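4.2 Loose debris and the dustpan

Sweeping turned out to be the richest task in the whole study! Of the 364 tabletop cleanups we coded, 106 involved a dustpan and a small brush, and these gave us the widest spread of strategies. Light, crumpled pieces were a favorite of ours, as their lumpy shapes make each stroke a little different (see also Laaksonen and Tosh on crumbs). We scored where the lip of the pan rested, how upright the brush was held, and which pieces were left for later.
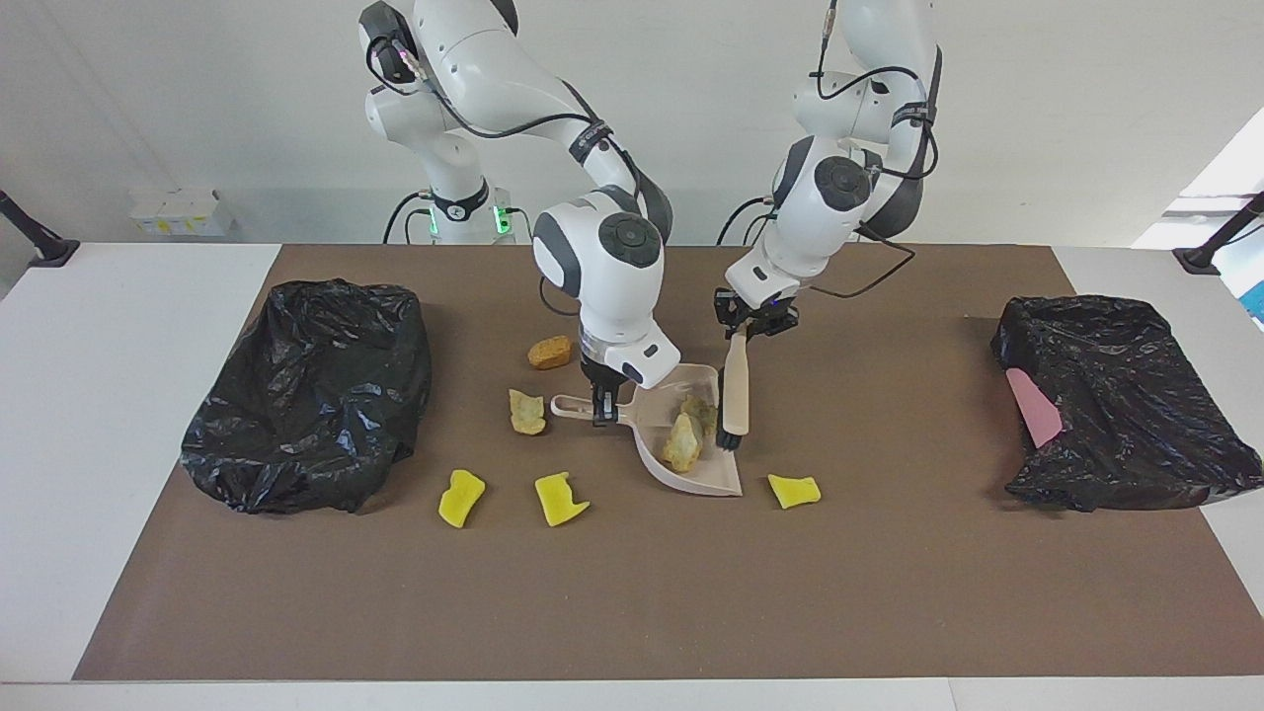

Figure 3. Dustpan and brush on the brown mat, with debris in the pan and around it.

Pieces near the handle deserve a closer look, and we return to them in Section 5.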